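Aluminium threshold strip at balcony door, replace or leave it?
Posted in Doors and Windows

plunotness
Member, 24 posts
Tuesday, November 12, 2019

We have a sliding door out to the balcony, put in by the previous owners, and there's a draught along the bottom of it. The ribbed aluminium threshold is screwed down but the colour has dulled in places and one end lifts a bit when you step on it. My neighbour reckons the whole thing should come out. A handyman quoted me $99 just to look at it. Is this something I can fix myself, or do I need a new threshold? The floor inside is timber, if that matters. I've already tried a foam strip from the hardware store and it peeled off by January.

Storkska
Regular

Don't replace it yet. A lifting end is nearly always a stripped screw hole. Take the screw out, pack the hole with a bit of dowel and wood glue, leave it overnight and put the same screw back in. Check it isn't sitting on grit first — mine had years of sand under it and wouldn't sit flat until I vacuumed it out.

The draught is a separate problem. Close the door on a strip of paper and try to pull it out. Do that every so often along the bottom. Where the paper slides freely, the brush seal is worn. You can buy the seal by the metre and it slides into the channel on the door, so no glue to peel off. Measure the backing width before you go, as there are at least 3 sizes and they all look the same on the shelf.

belay_ivix
New member

just silicone it

Belay
Regular

I wouldn't silicone it. If you block the drainage slots on the outside, rain will sit in the track and find its way to your timber floor. Agree with Storkska on the screw and the brush seal. Also look at the rollers. There's an adjusting screw low on each end of most sliding doors, and half a turn may be all it takes to bring the door down evenly.

The dull colour is only wear. Warm water, a drop of dish soap and a soft cloth, going along the grooves. Keep steel wool away from it.

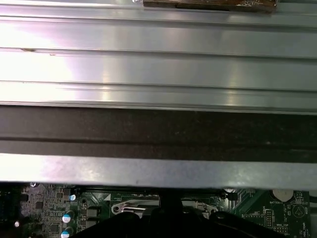
If it still lifts after the dowel repair, the timber underneath may have gone soft. Push a screwdriver into it while the strip is off, and if it sinks in, sort that out before you screw anything back down.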